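Subject: Re: hand vs. parallel jaw for mixed sorting, controller rates
List: manipulation-users
3 replies | 0 shares

> We are choosing an end effector for tabletop sorting (produce, small
> stationery) on a humanoid upper body. The Dimside parallel jaw is what
> we have. The Urero hand is on loan until the end of April. Has anyone
> run both on the same arm with the same controller? I am mostly
> interested in whether the extra joints are worth the extra cabling,
> and in what happens to cycle time.

We ran that comparison last month, same arm, same Mistness controller, firmware unchanged between the two. I'll give the setup first, as most of the disagreement on this list comes from people comparing different setups.

The task is sort-to-basket on a white desk. Wicker baskets, paper labels, fruit on one side and office supplies on the other. The operator teleoperates the arm, and we log joint positions, motor current and the head camera. A fixed camera covers the workspace from the side. We used 300 trials per end effector and reset the objects to new positions after each one. The arm starts every trial stretched out over the desk with the hand open and palm down. We picked that pose because the wrist is far from its joint limits there, and it gave the most repeatable approach with both tools.
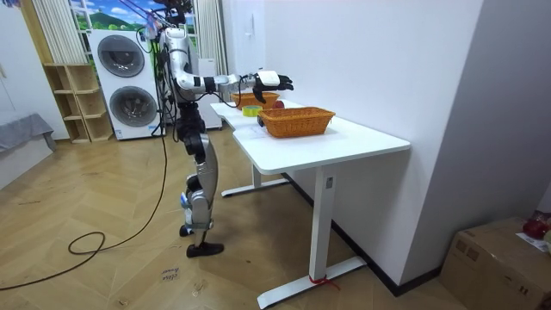
Onishi wrote back off-list that a palm-down start favors the hand and penalizes the jaw, and that a fair test would let each tool start from its own best pose. I accept the first half. We did a short side run of 20 trials with the jaw rotated 90 degrees at the start, and its mean approach time came down, but it stayed behind the hand on anything round. The side run is too small to put in the table.

Results, briefly:

Round fruit. The hand is better. The jaw closes on a line across the widest part of the object, and if the line is off by a few millimeters the fruit rolls out. The fingers of the hand close around it and forgive that error. Most jaw failures in our log are of this type.

Long items. Nearly a tie. Markers and bananas both present a clear grasp axis, and the jaw handles them well once the wrist is aligned. The hand takes longer because our retargeting closes all fingers on one ramp, and the operator waits for the last contact before lifting.

Tape rolls. The jaw is better, gripping through the hole with one finger inside and one outside. We never found a hand preset that did this cleanly.

Across the full set we logged 712 grasp attempts, counting retries. Of the failed ones, 59 were lost after lift, during transport. I'd look at that number before looking at grasp success. A drop over the desk costs more time than a missed grasp, and nearly all of ours came at the point where the wrist turns to line up with the basket.

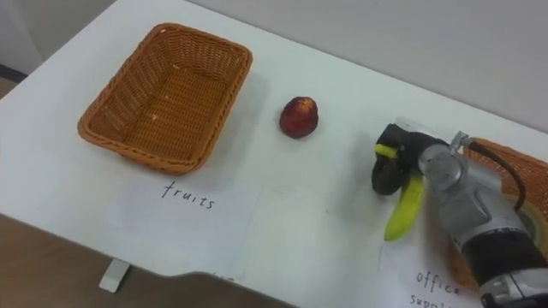
The wrist turn is also where the controller matters. Mistness defaults to a velocity limit on the last joint that is fine unloaded and too high with a heavy object hanging off one end. Cutting it by a third removed most of the transport losses for both tools and cost very little cycle time. If you change only one thing, change that before you spend money on a hand.

Cabling: yes, it is worse. The hand adds a run along the forearm, and if you leave the service loop at the wrist too short it pulls at the extreme of roll and shows up in the current log as a false contact. We chased that for two days. Leave more slack than the manual asks for and check it at both roll limits with power off.

Head camera only, or head plus fixed? For control, the head view was enough. For review we used the fixed view constantly — the forearm hides too much of the far basket from above, and you can't tell from the head stream whether a release was clean or the object caught on the rim.

I can share the trial sheet and the retargeting config. The raw video is large and I'd have to trim it first. If the loan unit has the older fingertip pads, say so, and I'll send the current thresholds we used with those, which differ from the ones in the config.

3 replies | Reply to list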